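Artificial flower

An artificial flower is an imitation of a natural flowering plant, made for decoration. Materials used over the centuries include silk, cotton, paper, wax, feathers, glass and, in modern times, various plastics. The trade often uses the term "silk flower" for any fabric flower, even when the cloth is polyester.

Production

Most fabric flowers begin as flat cloth, usually white, which is stiffened with starch or gelatin. Petals are cut with shaped dies, several layers at a time. They may be dyed before or after cutting, and the color is often made paler toward the edge with a brush.
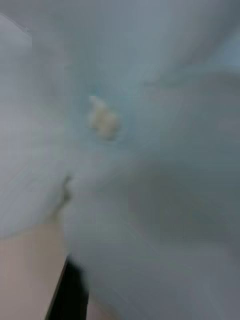
Once dry, the petals are pressed with heated irons or molds to give them a curve. Small workshops still do this by hand with ball-shaped tools. The finished petals are threaded or glued onto a wire, starting from the center, and the wire is wrapped with paper or coated in plastic. Leaves are made separately and added last.

In the town of Jelterach, flower making was a winter occupation for farm households. Finished stems were sold by the bundle of 20 at the Thursday market. The Hoekstra works, the largest in the town, employed 58 people at its peak and listed 1,504 patterns in its final catalog. Its cutting dies are now kept in the Korna museum.

Common types

Roses, lilies and orchids are widely copied. Hydrangeas are popular with makers because the small blossoms can be stamped from a single die and grouped into a full head. Stems are sold singly, as sprays, or as ready-made bushes.

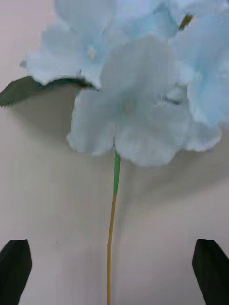
Artificial stem with pale blue blossoms and a serrated green leaf.

Care

Dust is the main cause of wear. Fabric flowers can be cleaned with a soft brush or a hair dryer on a cool setting. Washing is suitable only for colorfast materials, and older starched petals lose their shape in water. Strong sunlight fades most dyes, blues and purples in particular.

See also
Dried flower
Flower arranging
Millinery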